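Home | Our Stores | Baskets & Carts | Workplace | Delivery | Contact

About Muvero

Muvero supplies baskets, bins and small shop fittings to independent grocers, pharmacies, garden centers and hardware stores. We started in a rented unit on the Redside estate with one product, a plain hand basket, and it is still the item we ship most. The company now has 2 sites. Redside holds the stock and the showroom. Brestside does washing, repairs and returns.

What we do

Most of our customers run one store. They don't want a pallet of baskets, and they don't have a back room to keep a pallet in. We sell in small lots and keep the same shapes in stock from year to year, so a basket bought today will stack with the ones already by the door. If you tell us the length and width across the rim, we can usually match it.

We also rent. Stores that get busy for a short season can take a set of baskets for 4 weeks at a time and send them back dirty. Washing is included in the price. Garden centers use this the most, and the bookings for spring come in during February.

The baskets

Our standard basket is plastic with slotted walls and a perforated floor. The openings keep the weight down and let water and crumbs fall through. The rim is thick because that is the part people hold when a handle is folded down, and it is the part that wears first. We do not sell a basket with a thin rim.

Gray is the color we hold in the greatest quantity. It hides scuffs better than white and goes with most store signs. Other colors can be ordered but take longer, and we can't promise that a second order will be exactly the same shade as the first.

The larger model is called the Xavier. It is deeper, with the same slotted sides, and was made for stores that sell pet food and bagged compost. It does not nest with the standard basket. Please check which one you have before you order extra.

Washing and repairs

At Brestside we have racks for 336 baskets at a time. They are washed, turned over to drain and checked by hand. We look at the corners, the handle pivots and the floor. A basket with a split in the floor comes out of service. A basket with a bent handle gets a new handle, and we sell those separately too.

Price stickers are the slowest job. We soak them off and do not scrape, as scraping leaves a rough patch that collects dirt. If your staff can take the labels off before collection, the baskets come back to you sooner.

Working with us

There is no account fee. The smallest order is one stack. Deliveries go out from Redside in our own van within the county and by carrier beyond it. The showroom stocks 432 different fittings, most of them small parts such as hooks, handles, label strips and basket stands. You are welcome to come in and pick things up before you buy.

This page was last updated Feb 24, 2019.

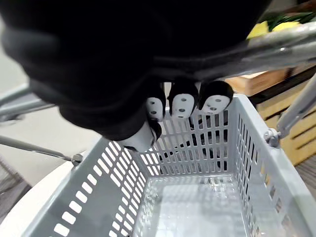
Comments

gardenrow: We rented from you last spring and the baskets came clean and on time. Could you do a half set? We had more than we needed by the second week.

cornershop_k: Good to know about the labels. We had been scraping ours with a butter knife.

millstreet: Do the stands at Redside fit the Xavier too, or only the standard size?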